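Up before six again, November dark, kettle on before my eyes were properly open. I've promised myself I'll write in here every day until the Starncombe walk, so this is me keeping my word (day two, don't laugh).

The plan with Skye is still the same, over the hill from Tutance and down into Prunirthorpe, and I still haven't broken in the new boots. I wore them to the store and back and my left heel is already complaining. Skye says thick socks. Urs says thinner socks, two pairs. I'm going to try both and probably end up with blisters either way!

The desktop finally got opened up, too, which means all my route notes are stuck on there for now and I'm back to pencil and the old paper map.

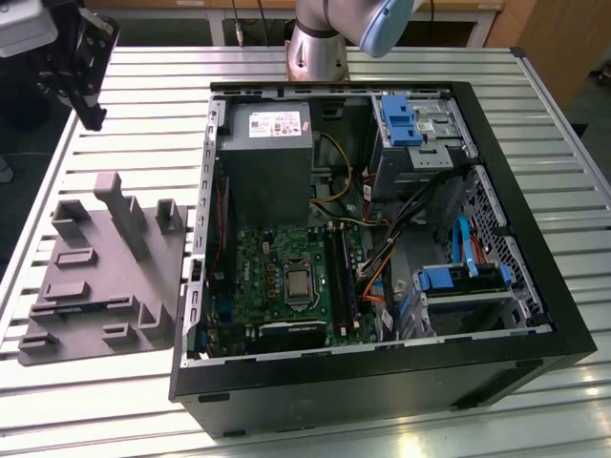 Anyway, the map. I sat on the kitchen floor with it for most of the morning and I'd forgotten how much I like doing that. The top is marked at 816 feet, which sounds like nothing until you notice you start way down by the river and lose half your height again in the middle. There's a lane I don't remember at all on the far side – it might save us the boggy field, or it might be somebody's driveway.

Urs called at lunch and talked for ages about Cairns, where he's been looking at flights again. He does this every winter. I told him to just book it and he changed the subject to soup.

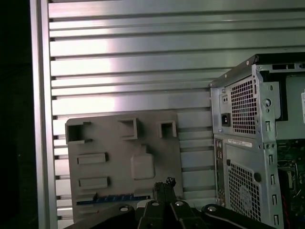
So I made soup. Leek and potato, too much pepper, but it's better than the last batch and there's enough for tomorrow. I walked around 3174 steps all day, most of them between the stove and the map, so I really do need to get out in the morning. Boots by the door. Thin socks first, I think.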